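Hovstead Bench Task Guide
Section 6: Ring and Washer Stacking (shop-floor chore, small parts)

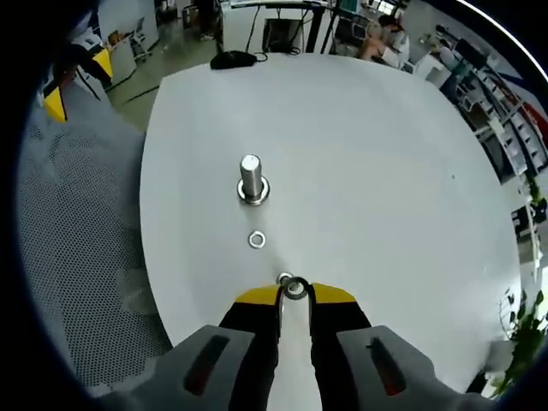 Fig. 6-1. Upright bolt with rings and washer on the white table; one ring held between the yellow fingertips.

6.1 Purpose
This task measures whether a policy trained on hand-held gripper recordings can place loose rings over an upright bolt. Fitters do this without looking. Aroner, the current policy, does not yet do it reliably. In September it completed 172 of 507 attempts, and it should not be scheduled for unattended work.

6.2 Setting out
1. Clear loose parts from the working area of the table.
2. Stand the bolt with its flat end up. If the flat end will not pass through a ring, use that ring for the approach and release test only (6.4).
3. Lay the small parts flat and apart from one another.
4. Check both fingertip pads for oil. Wipe with a dry cloth.

NOTE: Polished metal on a white surface gives strong highlights. Do not move the lamps between attempts — Aso, the logging program, stores one exposure setting per session.

6.3 Recording a demonstration
1. Start Aso and wait for the steady tone.
2. Close the fingertips on the rim of one ring. Keep the pads level.
3. Lift, carry the ring to the bolt and pause above it.
4. Lower and release. Open the fingers fully before withdrawing.
5. Repeat until the session counter reads 60.

CAUTION: Do not press a tilted ring down on the thread. Lift it clear and start the approach again.

6.4 Approach and release test
Lower the ring until it touches the flat end of the bolt, then release. Score a pass if the ring stays put for the length of the tone. Enter the result under R, not under S; the two were mixed in the first 1,790 records and Inês Marinho has had to sort them by hand.

6.5 Known limits
Aroner loses thin washers lying flat. It will often close above the washer and carry on as if holding it. Report each case to Margarida Tavares with the session number.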